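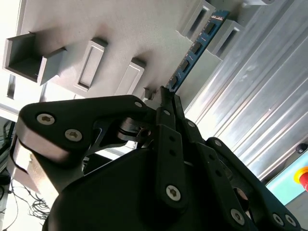
Figura 1. Módulo de memoria azul en el panel de fijación gris claro, con los dedos de la pinza negra junto a su borde inferior.

Imprimir | Enviar por correo electrónico

3.2. Participantes y procedimiento

La muestra se compuso de 220 practicantes de judo y de lucha, todos mayores de edad y con licencia en vigor, que entrenaban en los clubes Zatotero y Karimi. Se pidió a cada participante que completara un cuestionario en el mes de marzo, antes del inicio del periodo de competición. Quedaron fuera del análisis los deportistas que habían sufrido una lesión de hombro o de rodilla en la temporada anterior, porque sus respuestas sobre la carga de entrenamiento no eran comparables con las del resto.

Los participantes fueron divididos en dos grupos según el tipo de enseñanza recibida. En el primer grupo, las sesiones incluían combate libre al menos 3 veces por semana. En el segundo, el trabajo se hacía sobre todo con formas acordadas, es decir, con un compañero que conoce de antemano la técnica y no ofrece resistencia completa. Esta división no es perfecta — varios entrenadores mezclan los dos métodos según la edad del alumno — pero permite una primera comparación.

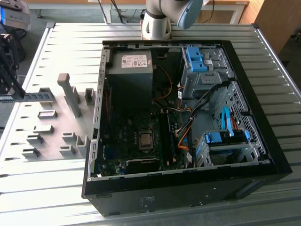

Figura 2. Torre de ordenador de sobremesa, abierta y apoyada de lado sobre la mesa de aluminio ranurada.

Para medir la toma de decisiones se utilizó la prueba Silura, que consiste en secuencias breves de agarre y derribo detenidas antes del ataque. El participante debe indicar cuál acción elegiría, y dispone para ello de 900 milisegundos. Las respuestas fueron valoradas por 4 jueces con experiencia en arbitraje, los cuales no sabían a qué grupo pertenecía cada deportista.

3.3. Resultados preliminares

El grupo de combate libre obtuvo mejores puntuaciones en las secuencias de contraataque. En las secuencias de entrada directa, en cambio, no se encontró diferencia entre los grupos. Este resultado coincide parcialmente con lo observado en el estudio piloto del proyecto Zama, donde la ventaja aparecía solamente en los cinturones de grado alto.

Conviene interpretar estos datos con prudencia. La prueba mide una elección ante una pantalla y no una acción ejecutada sobre el tapiz, y es posible que un deportista elija bien y llegue tarde al agarre. Tampoco se ha controlado el peso corporal, variable que en la lucha condiciona mucho el repertorio técnico.

Imprimir | Enviar por correo electrónico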